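Section 6. Teaching the Jetus arm to pick up clothes

By now the arm is bolted to its cart, the gripper opens when told to, and you have stopped saying "huh" out loud. Do the steps in order. If you skipped Section 5 (zeroing the joints), go back. The arm will know.

Before you start

You need the cart parked with both wheel locks down, the stop button within reach of your non-coffee hand, and one piece of soft clothing. Cotton is good. Avoid anything with a zipper, and anything you would have to explain the loss of.

6.1 Set the finger travel

1. Open the Grip page and set the closing force to 60. The number has no unit. We asked Hartono, who make the servo board, and they sent us a second copy of the data sheet.
2. Set the open position to 1728 and the closed position to 1090.
3. Press Cycle and watch the tips come together. If one arrives early, loosen its set screw, nudge it, and try again.

CAUTION: Do not test the closing force on your thumb. Everybody does - it's still a caution.

6.2 Line up over the cloth

4. Put the garment on a flat, light-colored surface with plenty of bare space next to it. A sofa seat works better than a workbench, as the padding forgives a bad height setting.
5. Jog the wrist until both fingertips show in the wrist view and the garment sits to one side of them.
6. Pick a fold. Waistbands and bunched hems give the fingers something to bite. Flat fabric gives them nothing, and they will pinch at it like someone trying to lift a coin in mittens.
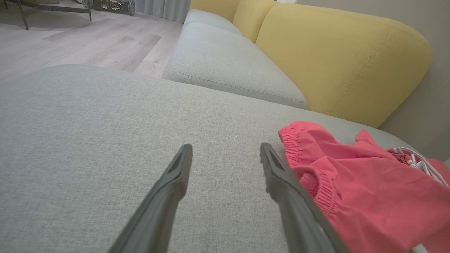
Brilaston wrote in after the first draft of this section went up: waistbands are fine, but on my build the elastic snaps back when the fingers let go and the shorts end up behind the couch. I drop the force by a notch before release and open slowly. Also, step 5 should say to save the pose, I lost mine twice.

Fair on both counts. So:

7. Save the pose under a name you'll recognize tomorrow. "test2new" is not one.
8. Lower the wrist in small steps until the tips just touch the cloth, then press Close.
9. Raise the wrist slowly. For elastic, reduce the force a notch before opening, then open at the lowest speed.

NOTE: Error 117 means the fingers closed on nothing. Clear it, go down one more step, and repeat from 8.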